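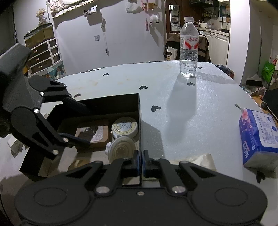

MUMIER, January 2026

Okay, the odds-and-ends box. I promised last month that I would finally write about it, and then the holidays ate me whole, so let's go.

Every table in my house ends up with a box on it. The current one is black and open on top, and it has become the place where small round things go to live. There's a wooden coaster in there (square, dark in the middle, the one exception to the round rule), a white dial with markings that looks a lot like a tape measure, and a white lid with ridges and a little knob. I have been through every cupboard in the kitchen with that lid. It fits nothing I own! Huguette Sutherland thinks it belongs to a sugar bowl I gave her years ago, and she's promised to check, so the lid stays for now.

My plan for January is one box a week, six boxes in all, and I'm setting the timer for 30 minutes each. Take it all out, wipe the box, put back only what I can name. If it has a partner somewhere in the house, it goes to live with the partner. The coaster is easy, it's going back to the living room where people put down mugs without looking.

A few of you asked about the white foam on the table. I love it. It has a bit of sparkle, it's soft under your wrists when you're sorting, and little things don't clatter when you tip them out. The black hearts are stickers, and yes, I'd put them on again. It does show stains, I'll warn you, and I have some faint brown ones over on the left that I've stopped fighting. Diane Gosselin swears by a damp cloth and baking soda, so I'll try that before I go buying more foam.

Otherwise I keep the sorting supplies simple: a bottle of water, a pack of tissues (mine has pink flowers on it, very cheerful for this time of year) and a sheet of paper for lists, which I always crumple and then have to flatten out again.

Next up is the drawer unit under the aquarium. I opened the top drawer yesterday, saw batteries, and closed it. If you have a good way to store batteries, please write to me before I open it again.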